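Sorting the junk bins, finally

May 27, 2025

I bought two gray metal bins in March from Garnham, the salvage place out past Vodby. They were 600 each and I talked the man down to 2 for less than he wanted, which I was pleased with until I had to carry them to the car. They are heavy. The paint marker number on the bottom of one is 3814 and I have left it there.

The plan was simple. One bin for things that have no place in the house, the other for things that are leaving it. For two months they both sat in the hallway and got in the way. Over the weekend I put them up on the wood table and went through the hall closet and the shelf by the back door.

Most of it went straight out in bags. I kept a few rules:

If it holds water, it goes back to the kitchen.
If there is only one and there should be a pair, it waits a week.
If I can't say what it's for, it waits a week too.

The shoe falls under the second rule. I have looked under the bed and in the trunk of the car and the other one is not there. The yellow cup I would like to keep for pens.

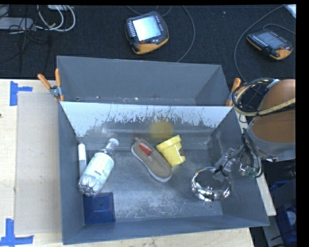 Front bin with the odds and ends in it, back bin still empty.

The metal bowl can go back in the cupboard. The bottle goes in the recycling once I get the cap off. Next is the drawer under the phone, and I am not looking forward to the cables.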